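Subject: Re: [keler-list] Portioning the small pieces, scoop or tongs

On the September question about serving loose stars and stick pops from open trays: I put both on the counter with the yellow scoop. Same Keler trays as in the table plan, no liners.
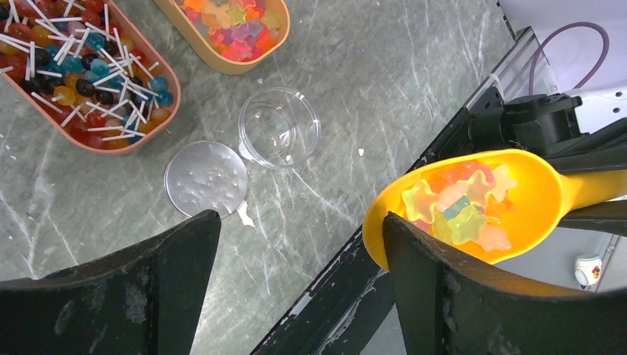
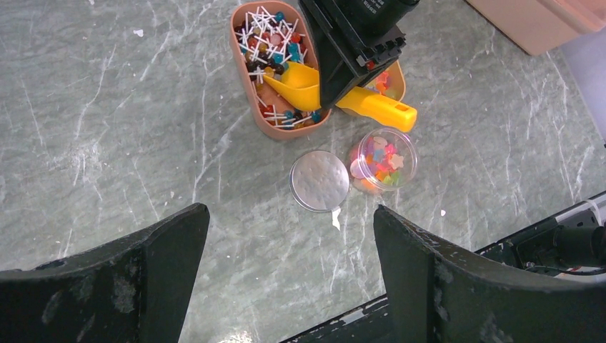
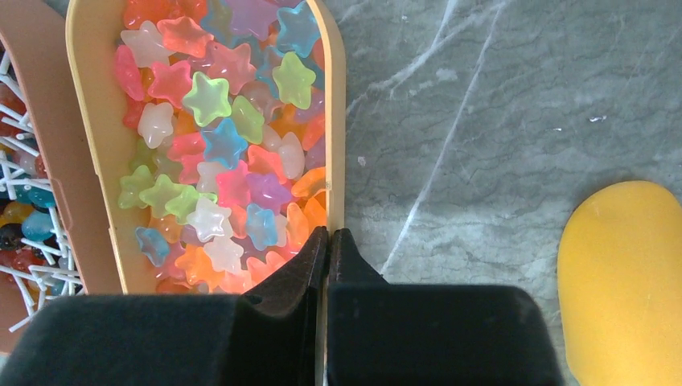

Top to bottom: stars in the scoop, scoop in the lollipop tray, star tray.

> We have 1000 cellophane bags to fill for Dornasov and I would
> like one tool for every tray. Can the scoop do the pops as well,
> or do we need tongs? Also, is the Purus tray deep enough for
> the stars? Order is 1602, closes end of month.

Scoop for the stars, yes. They stack in the bowl and tip out cleanly into a bag if the bag is held open with a ring. Level the scoop against the rim first or the portions drift.

Scoop for the pops, no. The sticks cross in every direction and lock together, so the bowl either skates over the pile or lifts a clump. I would use tongs, or lay the pops in one direction when filling the tray, heads at one end. That costs time at setup but a hand can then take 3 at once.

Depth: I have not used the Purus for stars. On paper it is shallower than the Keler, and a scoop wants depth at the far wall to push against. I would keep it for the flat pieces from Bite.

Please amend 1602 to 4 pairs of tongs, one per table, and leave the scoop count as it stands. Bag rings are already on the list under sundries.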